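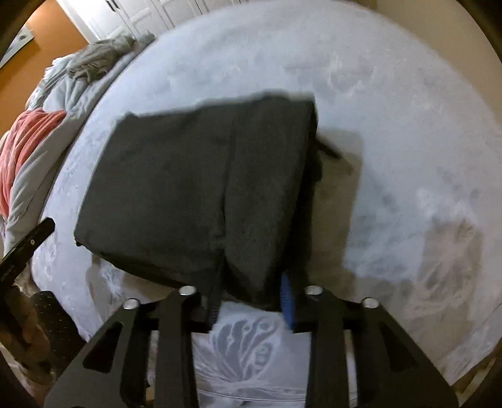

*Fig. 1. Dark fabric on a patterned sheet, from the gripper camera. The blue pad is on the right.*

# Where does the cloth end? Labeling dark fabric between dark fingers

Rosalind Kincaid, project report, March 2, 2022

My project started with a complaint. I was helping Marcus Benavides label clips for Sturnamness, our group's set of hand-held gripper recordings, and I kept getting stuck on the same job — marking the line where the fabric stops and the gripper starts. On a white towel it takes two seconds. With dark fabric against black jaws I'd zoom in, guess, zoom out, and guess again somewhere else. So I asked if I could make the guessing my project, and Marcus said sure (a little too quickly, I thought).

## What I did

I took 24 clips of household fabric things being handled on a bed and pulled 2,418 frames out of them. Leilani Szabo and I each drew the lower edge of the fabric in every frame, without looking at each other's work. We used Adow, the lab's labeling tool, with the brightness left alone for the first pass. If our two lines came apart by more than a fingertip's width anywhere between the jaws, I called it a disagreement.

That cutoff was my own choice, and I went back and forth on it a lot. Noemi Esposito wanted something stricter. I tried her version on a few clips and it mostly caught our shaky mouse hands, so I kept mine.

## What came out

We disagreed on 378 frames. I'd expected them to be scattered all over, with maybe a bump wherever things moved fast. Nope! Most were dark fabric, and most of those had a finger right up against it. Figure 1 is a good one to look at for this: the black fingertip on the left blends into the fabric, while the blue pad on the other side stands out fine even though it overlaps a dark corner.

The second kind of trouble was shadow and folds. 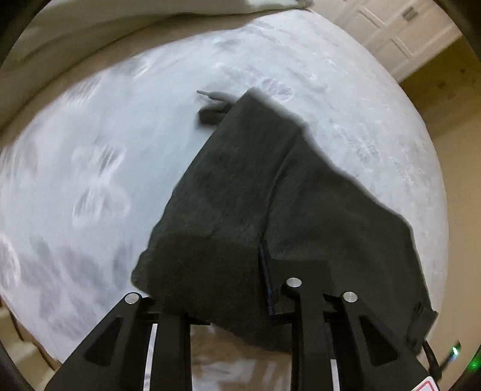 Source: Sturnamness recordings, hand-held gripper camera. Selected by R. Kincaid.

The bottom of the cloth is where both jaws come in, and right below it there's a blurry brown and tan patch. I put my line at the top of the brown. Leilani's first line went through the middle of it. Then there's the darker, browner area across the lower left of the cloth, which I read as shadow and she read as a second layer. We talked about it for most of a lunch and I still don't think either of us won.

For the second pass we brightened only the dark parts and redid 6 of the worst clips. Our lines got closer on the folds. Against the black fingertips they hardly changed, and on one clip we got worse — brightening brought up a bunch of fuzz that I happily traced as an edge.

## What I'd change

I'd add an "unsure" brush to Adow. Right now you have to draw a line even when you don't believe in it, and whoever trains on those labels can't tell which ones I was confident about. Emmett Whitfield has a rough version working and wants to test it in May.

I'd also like to try two blue pads, with everything else kept the same. And I'd get a third labeler, because with two people all I can say is that we differ. I can't say who's right.

The list of disagreement frames is in the project folder, along with both sets of lines. Mine are the ones saved as "rk_pass1" and "rk_pass2". Please don't use "rk_pass1_old", I had the cutoff set wrong in that one.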